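Cups, Continued

The cup task is now in its second month, and the cups are winning on points. For anyone who skipped the last newsletter (we have the open rates, we know who you are), the job is to show the robot, by hand, how to take cups that have fallen over and stand them upright. You hold the gripper, you do the thing, the recording goes off to Dreveck, and some time later a robot arm has a go at it with no one attached.

It sounds like work for a patient child. Rocío Zúñiga, who runs the demonstrations at Seseo, has been at it since February and would like it known that she used to enjoy coffee.

The trouble is that a cup on its side offers you a choice. You can take it by the rim, where it's soft, or across the middle, where it rolls. People decide without noticing. Then you watch the recordings back and find that you decided differently every time, and the robot has politely learned all of it, including the dithering.
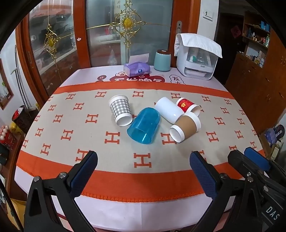
Page last changed: Sunday, 10:30 p.m.

Five cups to a round is the current rule, all of them down, no two alike. The paper one in gingham is mouth down toward the person working, and the see-through blue one has its bottom in the air. The one in the brown sleeve overlaps the plain white cup, so the sleeve has to go first unless you want to move both at once. Rocío does not want to move both at once. She has asked that we put that in writing.

Tablecloths stay on. Wan wrote in to ask whether a bare gray bench would be easier, and it would, but the people who might someday want their cups picked up tend to own table runners. Fikel has tried both and reports that the bare bench produced a very confident robot that went to pieces at the sight of a pattern.

House rules for the next batch, then. Keep each round under 2 minutes. Open the fingers all the way before you go in. If a cup rolls, follow it and finish the job, and leave the recording alone; we want the chases too. Please stop saying "good" to the gripper when it closes. It has no microphone and you are only encouraging yourself.

The count at Sunday supper was 1007 rounds kept. Anyone who can spare an evening should write to Rocío, who will send back a list of free slots and a request for 10 more cups, preferably ugly ones.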